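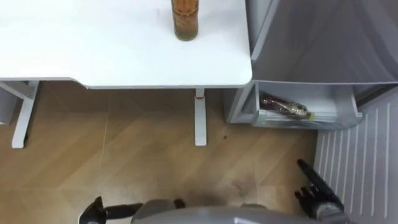 Ticket 352: Schublade im Kühlschrank läuft schwer, Getränke stehen solange auf dem Schreibtisch

Status: in Bearbeitung
Gemeldet von: Hamish Farquharson
Ort: Haus Ikgate, Erdgeschoss

Liebe Kolleginnen und Kollegen,

erst einmal danke, dass ihr euch beim letzten Mal so schnell um die Türdichtung gekümmert habt, die schließt seitdem wunderbar! Jetzt melde ich mich leider schon wieder, diesmal wegen der hellgrauen Kunststoffschublade. Sie lässt sich herausziehen, aber auf dem Rückweg bleibt sie gern auf halber Strecke hängen, und dann muss man sie vorne leicht anheben und ein bisschen gut zureden. Mit Gewalt wollte ich da nicht ran. Ich habe sie ausgeräumt, feucht ausgewischt und die Schienen mit einem trockenen Tuch abgerieben, das hat für einen Vormittag geholfen.

Die Flaschen sind deshalb auf den weißen Schreibtisch gleich daneben umgezogen, an die abgerundete Ecke, da kommt jeder gut dran.
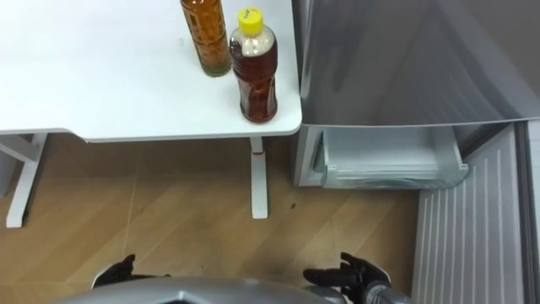 Hausservice Pilari / Küche, Möbel, Kleinreparaturen

Hallo Hamish, vielen Dank für die ausführliche Meldung, so etwas lesen wir gern. Nach deiner Beschreibung tippen wir auf die Führung auf der linken Seite. Schau doch bitte einmal nach, ob sich die Schublade ganz leer genauso sperrt. Falls ja, bestellen wir bei Zollaline ein Paar neue Schienen, Lieferzeit 2 Wochen. Und noch eine Bitte: Glasflaschen vorerst nicht in die Schublade legen, die Plastikflaschen sind leichter.

Nachtrag von Hamish, 14 Uhr:

Leer probiert, sie hakt trotzdem, wenn auch etwas sanfter. Dann wären die Schienen wohl fällig. Beim Umräumen ist mir noch der Schreibtisch aufgefallen: Auf der Platte ist ein grauer Schleifstreifen, nach hinten zu auch Schmierflecken. Spülmittel habe ich versucht, ohne Erfolg.

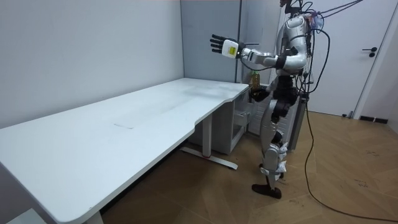

Schreibtisch im Erdgeschoss, Grauspur etwa in der Mitte der Platte

Hausservice: Schmutzradierer, wenig Wasser, kaum Druck, die matte Fläche wird sonst blank. Flaschen bitte so lange nach hinten an die Wand stellen, dann bleibt die Mitte zum Putzen frei.

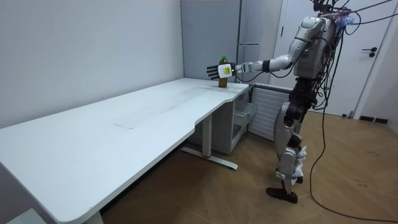
Chávez: Ich hänge mich hier mal dran, bei uns oben im Haus ist es dieselbe Schublade und dasselbe Haken. Könntet ihr bei Zollaline gleich für uns mitbestellen? Den Schmutzradierer kann ich übrigens empfehlen, unser Tisch ist damit fast wie neu geworden.

Hausservice: Machen wir gern, also 2 Paar. Ticket bleibt bis zum Einbau offen.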